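**Small whiteboards for the kitchen table: yay or nay?**

**osierlane** · December 2022

OK, I'm sold! I swapped my paper planner for a little framed board and I love it. Thin frame, rounded corners, wipes down in two seconds. I lay it on the table to write the week's list
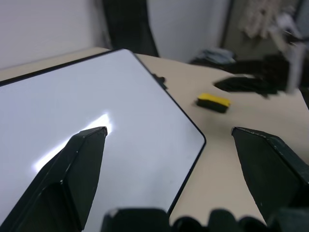

and then stand it up when I'm done so the whole house can read it. Anyone else doing this?

**Cuautle_392**

Yes!! But I never write flat, my sleeve smears everything. Stand first, marker second.

**stokthorpe**

Gotta disagree with you both, lol. Glossy boards glare like crazy under ceiling lights. I went back to cork in March.

**osierlane**

Glare's real, I'll give you that. I tip mine until I can read it (the knobs on the sides of the stand are great) and keep the eraser right there.

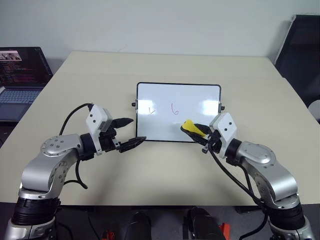
*Board on its stand, yellow-topped eraser at the bottom.*

**Cuautle_392**

Ooh, I want a yellow one! Mine's plain gray felt and always missing.

**stokthorpe**

Still team cork.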